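Subject: Re: [millthorpe-invest] Grallonach results, and should we be selling
From: Tarek Harb
To: Millthorpe Investment Club list

Hanan Atallah wrote:

> I read the Grallonach release twice last night and I can't tell if
> I'm supposed to be happy. Revenue is up, earnings are up, the boss is
> "pleased," and the stock fell anyway. We own 200 shares. Do we sell
> before it gets worse, or buy more while it's down? Also, what is
> "channel inventory" and why are they so calm about it?
>
> Also also, who has the key to the library room for October?
>
> Hanan

Hanan, I have the key. I've had it since spring. It's on the ring with the key to a bike lock I no longer own.

On Grallonach, you read it right. It was a good quarter and the stock went down, which happens often enough that I've stopped taking it personally. The people who set the price had already decided the quarter would be good. What they wanted was a good forecast for the next one, and they got a paragraph with the word "prudent" in it twice. I have been called prudent myself and it was never a compliment.

Channel inventory is stuff Grallonach has sold to distributors that the distributors haven't sold to anyone yet. Grallonach books the sale when the valves leave the building. If the valves then sit on a shelf in somebody's warehouse, the next order is going to be small. My grandmother — Nana to the entire street, including the mailman — ran her pantry on the same principle. In a year when she bought 50 cans of tomatoes, the grocer had a wonderful month followed by several quiet ones.

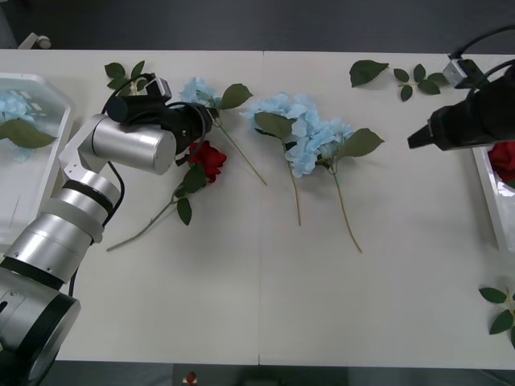 So the number I went looking for was how much of this quarter's growth came from distributors and how much from customers who bolt the thing onto a pipe. It's in the notes, at the back, where they keep anything you'd want to know. Direct sales were flat. Distributor sales did all the growing. They're calm about it because the person who writes the release is paid to be calm.

Before anybody panics, three things on the other side of the ledger. They paid down a chunk of debt. The service business, which is dull and has fat margins, grew for the fourth quarter running. And the dividend is covered with room to spare, so we can go on receiving our modest check and arguing about the sandwiches.

As for selling: we bought at 92 and we wrote down why. It's in the green binder. The reason was that service contracts would slowly become a bigger part of the company and smooth out the bumps. That's still going on. If we sell now we're selling over a bump, having bought the thing partly so we wouldn't have to care about bumps. I'd feel silly. I've felt silly before with this club's money (see Sayegh, which we sold at the bottom after a forty-minute debate and which then doubled while we were putting the chairs away).

I also wouldn't buy more. "It's down" is a fact about the price. I'd like one more quarter, and I'd like to see direct sales move before we put in the 2000 dollars we have sitting in cash. If the distributors really are stuffed to the rafters, it'll show up in the next set of numbers and we can have our panic then, with better information.

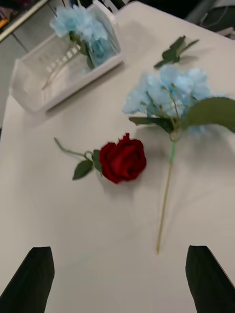

What I'd suggest for October is that we each read the cash flow page and skip the letter from the boss. The cash flow page has no adjectives. Look at the line for receivables. If it's growing a lot faster than sales, customers are slow to pay, and that's a worse sign than a fussy forecast. I make it slightly faster, not alarming, but I did it on the back of an envelope and I'd be glad if you checked me. You caught my decimal point last time and saved us from owning a great deal of a shoe company.

If you want to put a motion to sell on the agenda, please do, and I'll argue against it politely and lose track of my notes halfway through as usual. Send it to the list by the night before so people can pretend to have read it.

I'll open up at 6:30. The heat in that room takes a while to get going, so bring a sweater.

Tarek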